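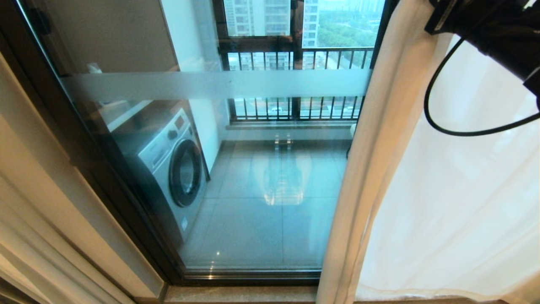 Last updated: 6 August 2022

I have been meaning to write up the laundry task for weeks, so let me put the kettle on and try to do it properly. The washing machine lives out on the balcony, on the far side of a big sliding glass door, and getting the arm to deal with that door has eaten most of my July. I do everything by remote control with the little Hendriks handset, and I'm the one who has to be patient, which my sister Ysaline Fleury finds very funny.

My plan was to record 100 runs of just the door, then 60 of the round porthole on the washer. Well! The door has a wide frosted band across it, and everything behind that band goes soft, so a run that looks fine from my chair can look like mush to the camera. There's also a glossy tile floor out there that bounces the daylight right back at you. I now do my recording sessions before lunch and draw the sheer curtain partway over on the right side, and the runs have been a good deal more even from one to the next.

A few things I've picked up (mostly the slow way). Start each run from a slightly different spot. Move at the pace you'd want to be copied at, because my early runs were full of little pauses where I was thinking, and the arm learned the pauses beautifully. Keep an eye on the cable near the curtain. And if you fumble the handle but recover, keep that run! I used to throw those out, and I wish I had them back.

The file folder is called Prandale, after the street I grew up on, and it's at 1,701 clips counting all the older kitchen ones. Next week I'm starting on the control knob, which is small and round and I'm already nervous about it. If any of you have taught a gripper to turn a knob by remote, please leave me a comment and tell me how you held your wrist.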